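3.2 Sources and coding of the annual country entries

The material comes from the Abdella country yearbook, which prints a short entry on each state every year. An entry usually runs to 400 words and opens with population and form of government, followed by the political events of the year. We used the entries on states with power-sharing constitutions, where seats in the cabinet or the upper house are reserved for named communities. This gave 1710 paragraphs, each treated as one unit.

Two coders read every paragraph and marked whether it dealt with elections, court proceedings, constitutional reform, foreign relations or the economy. A paragraph could carry more than one mark. Where the coders disagreed, they discussed the passage and recorded a joint decision. The first 60 paragraphs were used for training and coded again at the end, after the rules on court proceedings had been rewritten. The old rules put parliamentary inquiries together with criminal trials, and this made the two hard to tell apart in later years.

Yearbook entries are written after the fact and lean toward events that drew foreign coverage. Local elections are often missing, and a cabinet crisis that ended within the year may get a single sentence. To check for this we compared a subset of 30 entries with the Hastgate chronology, which lists events by date and draws mainly on domestic newspapers. The domestic sources gave more room to budget disputes and to appointments in the state companies. They gave less room to visits by foreign envoys.

Household items were collected separately through the Karard survey, which asked respondents about housing, water supply and kitchen equipment. These answers enter the models only as a control for living standards (Figure 4). 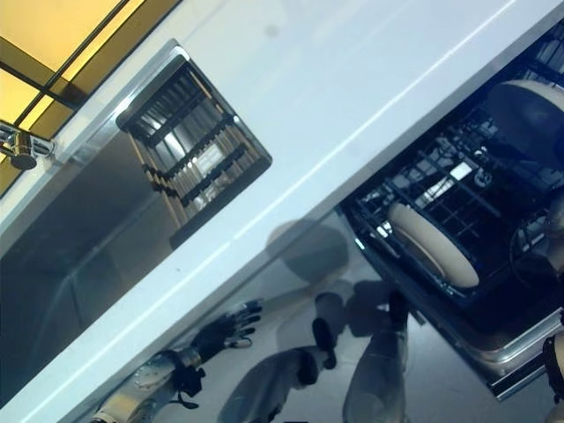 Figure 4. Kitchen sink with a slatted drying rack over the basin.

3.3 Measuring deadlock

We define deadlock as any period in which a government has resigned or lost its majority and no successor has been confirmed. Caretaker cabinets count as deadlock even when they pass a budget. Periods that run over the turn of the year are assigned to the year in which they began, so a crisis that starts in December appears under that year only.

The Lurex index, used in several earlier studies, counts vetoes in parliament instead. The two measures move together in most states but part ways where vetoes are settled in committee and never reach the floor. We report results for both. Entries revised after December 26, 2021 were left out, as the publisher had by then changed the layout and merged the sections on domestic and foreign policy.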